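About us

Grusisent is a small firm in Vurkamstead. We look after two-armed robot cells. Set them up, keep them going, mend them when they stop. Started by Vasanthi Kanagaratnam and Clive Furnival in a unit behind the tile yard, still there, bigger door now.

People ring and ask what we do all day, so this page is mostly about one cell. It's called Bultport, after the street the first one was built on. Two arms, two black hands with fingers, one counter. If you want the short version: we keep Bultport running and we write down how. Other people's cells get the same treatment.

How the cell is set up

Every job starts in simulation. Counter first, then the arms, then the things on the counter. We get the hands moving in the rendered kitchen before any of it is tried on the real bench. Saves fingers. Finger parts are the dear bit.

The arms sit at the near side of the counter and reach away from you. Left one is zeroed first, always, then the right. Sandamali Nanayakkara wrote the set-up sheet and it is taped inside the cabinet door. If you work here you will be asked to read it out loud on your first morning. Sorry.

The sheet in brief:

Power to the cabinet, wait for the fans.
Left arm home. Right arm home.
Open both hands fully, close, open again. Listen.
Wrists, one turn each way, slow.
Load the counter file and check the plate and the bowl are within reach of the right hand.
Run the slow approach with the hand stopping short of the fruit.
Only then full speed.

The slow approach is the step people want to skip. Don't. If the wrist offset is out by a small amount you won't see it in the air, you'll see it when a fingertip comes down beside a tomato and there's no room left. Soft fruit is a fair test for that reason and we've kept it in the routine since the begining.
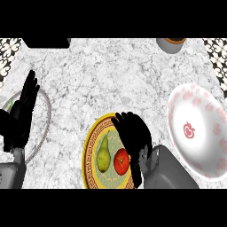

Anoma Ranasinghe

I look after the simulated side, so the rendered kitchen is my patch. Marble counter, black and white patterned strips at the back, plate with a key pattern round it, pear and tomato on the plate. Right hand in close to the tomato, fingertips just over the plate rim. A pose like that is what I go over before I sign off a wrist offset. There's a lot of dark palm next to not much fruit. I want to see where the fingertips are, where the palm is, and whether the forearm has a clear way out past the bowl.

Left hand matters as well even when the job is all on the right. Upright, fingers a bit apart, out of the way over by the wire ring. Thin things like that ring are a pain for contact checking, the fingers can pass clean through them in a coarse model and you don't find out till the real bench. So we keep thin loops in on purpose. Same with the bowl. Large one, easy to clip with a forearm if the elbow is set lazy.

I change the counter finish a lot. Marble one day, plain the next. A hand that only works over plain grey isn't set up, it's lucky. Black fingers on a pale veined top are easy enough to pick out, black fingers against dark patterned tile less so, and I'd sooner argue about that at my desk than at a customer's.

Looking after it

Weekly: wipe down the hands, check the wrist covers, run the open and close test and compare the motor currents with last week's. Dinesh Gazi does this and keeps the log. Log is on paper, then typed up. The paper one wins if they disagree.

Every 100 running hours: fingers off, tendons checked for fray, joints cleaned, a very small amount of grease. Fingers back on in the same order, on the same knuckles. They wear to their own places. Swap two and you will spend the afternoon wondering why the pinch is off.

Once a year, September, the whole cell comes down. Arms off the mounts, cables out and flexed by hand along their full length, connectors cleaned, mounts re-torqued. Then it all goes back and gets the full set-up as if it was new. Takes the best part of a week. We don't book visits that week, please don't ask.

The cell had 1,603 hours on it at the last strip down. Original right forearm, second left wrist.

When it breaks

Most faults are cables. After that, a finger that won't close all the way. After that, someone has moved something and not said.

What we do first is nothing. Leave it where it stopped, write down the pose, copy the log off. Clive is strict on this. A stopped arm tells you a lot and the moment you send it home that's gone. Then we put the same pose into Anoma's kitchen and play it through. If the simulated arm is happy there and the real one isn't, it's hardware, out come the covers. If both complain, it's the program or the offset and nobody needs a screwdriver.

Fault 436 is the one customers ring about. It's our own number, it means the hand's reported position and the arm's expected one have drifted apart. Nine times in ten it's the wrist connector. Reseat it, run the slow approach, ring us if it comes back the same day. Do not turn the limit up to make it go away. We can tell from the log.

Parts: we hold finger sets, wrist covers, tendons and both lengths of cable on the shelf. Forearm housings are to order.

Who's who

Vasanthi Kanagaratnam. Runs the place. Wiring, cabinets, quotes.
Clive Furnival. Mechanical. Mounts, joints, anything with a torque figure.
Sandamali Nanayakkara. Set-up and training, on site and here.
Dinesh Gazi. Upkeep, logs, spares. Ring him for parts.
Anoma Ranasinghe. Simulation and offsets.

Our bench room is called Selvanayagam, after Vasanthi's old physics teacher, who lent us our first oscilloscope and never asked for it back. It's still on the shelf and it still works, more or less.

Working with us

We take on cells we didn't build. First visit is a look round and a copy of your logs, if there are any. If there aren't, we start one. You get a written set-up sheet for your own machine at the end of it, same form as ours, and whoever runs the cell day to day has to be there while we write it. Half of what goes on the sheet comes from them anyway.

Training is 2 days, at Vurkamstead or at yours. Day one set-up, day two faults. We break things on day two and you find them. Bring shoes you don't mind kneeling in.

We don't sell arms and we don't take commission from people who do.

Visitors are welcome at the unit if you ring first. Parking is at the tile yard end, not across the roller door. Kettle's on the left as you come in, please stay behind the yellow line till someone fetches you.

Page last updated 26/01/2023. Spares list to follow when Dinesh has finshed typing it.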